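Re: [handura-users] Written rules for shared arm tables?

On some afternoon in May, the Primwood lab wrote:
> We're up to 24 people using the arm and still have no written rules.
> What do you all actually enforce? Speed limits? Sign-off sheets?
> Ours is a Tosh cell, if that matters.

Hi all,

We went through this last spring, and our first draft was way too long (239 lines, and I'm pretty sure I'm the only one who read it!). We cut it down to one page taped up by the door. The stuff that stuck:

- Whoever starts the run keeps the e-stop in hand. No passing it over mid-run.
- Nobody reaches over the table until the arm is paused and you've said "paused" out loud.
- New scripts run at slow speed for the first 2 passes, even if it's "just a small change" (it's always just a small change).
- Log the gripper cycles. We swap finger pads at around 4000.

We do our pick and place with fruit in a tray, and the rules are the same as for anything heavier.
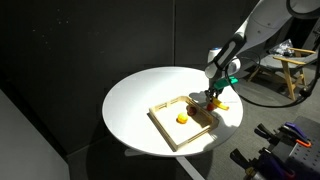 The sign-off sheet I'd skip, at least to start. Ours filled up with initials and I couldn't tell you what any of them meant. The Jedis folks keep theirs as a shared text file next to the scripts, and I like that a lot better.

Happy to send our page if you want to steal it. Does your Tosh cell have a separate pause button, or only the stop?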